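About Turkeck

We write the software that sits between a person showing a task and an arm doing it on its own. Recording, syncing, cleaning, training, replay, and the planner that keeps the elbow out of the shelf – all of that is ours, and we love working on it.

Turkeck started when Uthai Bunnag and Dörte Rieger were sharing a desk at a packaging firm and got tired of rewriting the same motion script every time a supplier changed a carton. Uthai wanted to teach by hand. Dörte wanted logs she could trust. The first version of our recorder, Bromham, was their compromise, and a fair bit of that code is still running today.

What we make

Bromham takes in wrist-view video and gripper motion and lines them up on one clock. It also flags demos where tracking slipped, so they can be looked at before anyone trains on them.

Fostier is our perception package. It finds grasp points on things that are hard to see, and clear plastic is the one we get most excited about! A see-through bottle borrows its looks from whatever is behind it, so a model that learned on plain backdrops gets lost in a busy room. We like busy rooms. 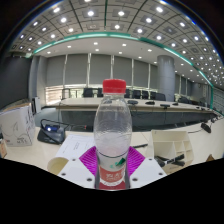 Red cap, clear shoulder, purple ribbed pads on both sides.
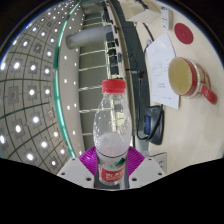

Mansilla is the planner. It takes a learned policy's next few moves and checks them against joint limits, reach, and whatever else is on the table, then smooths them out before they go to the controller. Kedir Feyisa rewrote its collision checker last March and brought a typical check down from 86 milliseconds to 30, and he still grins when someone brings it up.

How we work

Iara Rivadeneira runs data. Her shared test set holds 980 demos, and 917 of them pass every check we have. The rest stay in, labeled, so we can see whether a new filter catches them. Every change to Fostier gets run against the full set before it ships, even the tiny ones (especially the tiny ones).

Gisela Cáceres looks after the tools our users touch: the replay viewer, the labeling screens and the docs. She reads every bug report herself and answers most of them before lunch.

We're a small team and we talk a lot. New people pair with Iara for their first week, record their own demos, train on them, and watch the result on a real arm. It's the fastest way we know to learn the whole stack, and it's great fun.

If you work on control or perception and want to compare notes, write to us. Kedir will probably ask about your collision meshes.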